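Labeling and Indexing Storage Boxes for a Small Paper Archive

Applies to: letter-size and legal-size paper records, boxed, on open or closed shelving
Last revised: December 25, 2019

This page covers numbering, labeling and indexing boxed paper records in an office with one or two rooms of storage. It assumes the records have already been sorted into keep and discard. It does not cover photographs, film or anything that needs climate control.

The method was written down for the Masville office when the old card index was retired. It has since been used at Clamov with small changes, noted where they matter.

What you need

Boxes of one size, or two sizes at most
Adhesive labels, white, permanent grade
A laser printer, or a fine-point pigment pen
A spreadsheet program
Soft pencil for marking folders
Cotton tape for bundles too thick for a folder

Inkjet labels smear when handled with damp fingers. If an inkjet printer is the only one available, write the labels by hand.

Decide on the number format

Use a plain running number, padded to four digits. Box 18 is written 0018, and box 731 is written 0731. Padding keeps the spreadsheet in order when the column is stored as text, and it makes a missing digit easy to spot on a label.

Do not build meaning into the number. A format such as ACC-2-B-07 looks helpful, but it breaks the first time a department is renamed or a box moves to another shelf. Department, date range and location belong in the index, where they can be edited.

Never reuse a number. When a box is destroyed, its row stays in the index with a disposal date and the number is retired. Clamov reached box 2114 with only some 800 boxes on the shelves, and this causes no trouble at all.

Color may be used to separate broad groups, for example personnel from accounts. Limit it to a few colors that can still be bought in five years. The index should work the same way if every box is gray.

Set up the index

Create one sheet with one row per box. Use these columns, in this order:

Box number
Owner (department, not a person)
Contents, in one line
Earliest date
Latest date
Location
Review date
Disposal date
Notes

Format the box number column as text before typing anything into it. If this is done afterward, the leading zeros are already gone and must be put back by hand.

Keep the contents line short and begin it with the noun people will search for. "Invoices, supplier, A to F" sorts and searches better than "Various supplier invoices from A to F." Avoid the words "miscellaneous" and "general." If a box can't be described without them, it should be split.

Location is written as room, unit, shelf, counted from the top shelf down. Position along the shelf is not recorded. Boxes get pushed sideways, and the entry would be wrong within a week.

Fill and label the boxes

Step 1. Assign the number first. Enter the next free number in the index before the box is packed. Two people packing at the same time should each reserve a block of numbers.

Step 2. Pack the folders upright. Leave enough slack to slide a hand in behind the last folder. Where a box is only partly full, use a spacer of folded card so the folders don't slump and curl.

Step 3. Mark each folder. Pencil the box number on the inside front cover, lower right corner. A folder that has been left on a desk can then be returned without consulting the index.

Step 4. Apply the label. Wipe the face of the box with a dry cloth and let any dust settle before peeling the backing. Place the label near the top edge, on the side that will face the aisle. Use the same position on every box, so the numbers can be read along the shelf in a straight line. The label carries the box number and the owner – nothing else.

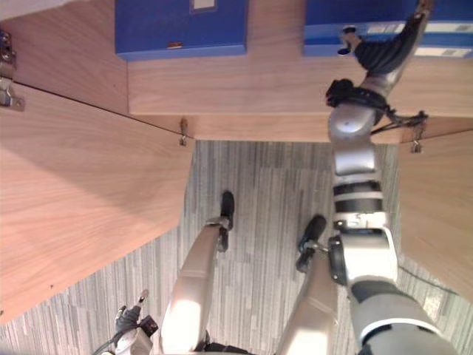

Step 5. Shelve the box and record the location. Enter the location while standing at the shelf, on a laptop or a printed sheet. Locations filled in later from memory account for most of the errors found at the first audit.

Step 6. Print a contents sheet. Lay it on top of the folders, inside the lid. It should list every folder title in the order packed, with the box number at the top.

Retrieval and return

A box or folder that leaves the room is replaced by an out card showing the number, the borrower and the date. Write the same details in the Notes column and clear them on return. The card is for people at the shelf and the note is for people at a desk, so both are needed.

At Teuber only whole boxes are lent. This is simpler, but it means carrying a full box for one sheet of paper. Offices with stairs will probably prefer to lend folders.

Yearly check

Do this in January, before the review dates for the new year come up. Filter the index by room, sort by unit and shelf, and print it. One person reads numbers off the shelf and the other marks the sheet. Three kinds of error will show up:

Box on the shelf, not in the index. Open it, read the contents sheet and add a row.
Box in the index, not on the shelf. Check for an out card, then the neighboring units.
Box in the wrong place. Correct the index and leave the box where it is, unless the shelf is reserved.

Replace any label with a lifted corner during the same pass. Put the new label directly over the old one if the surface is flat.

Revision notes

The spacer instruction in Step 2 was added by Danica Paulík. The wording of the contents line follows a suggestion from Waldemar Krawczyk. Corrections go to Imani Ostrowski at the Masville office, with the step number in the subject line.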